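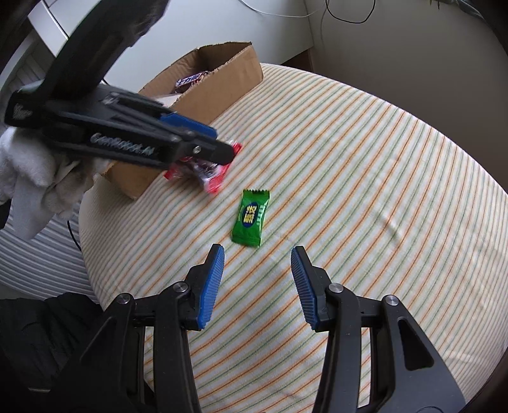 Studoneo Hand Gripper
Demonstration set for open days and site visits

Item no. 991
Price: on request
Availability: from 01/05/2018

The Studoneo is a hand-held gripper with two facing jaws and ribbed finger pads. It is sold as a demonstration set of two, so a visitor and a host can work at the same table.

What happens at a demonstration

Our Drinska showroom runs each session for 15 minutes. Two people sit down with a gripper each and pick up wrapped candies from a tablecloth. Candies are small, slippery and light, and most visitors squeeze too hard on the first try. Gloves and long sleeves are fine. Groups from schools and packing firms are welcome in May. Please book ahead.

In the set

2 hand grippers
4 spare finger pads, ribbed
1 hex key for the pivot screws
Carry case
Printed guide for the host

Care

Wipe the pads with a damp cloth. Check the pivot screws after every 1,000 grips. Do not oil the pads.

Delivery and rental

Sets ship from the Bermúdez warehouse. Rental is by the day, and the set must come back in its case. Spare pads from the older Zerex set do not fit.

Related items: pad set, item no. 54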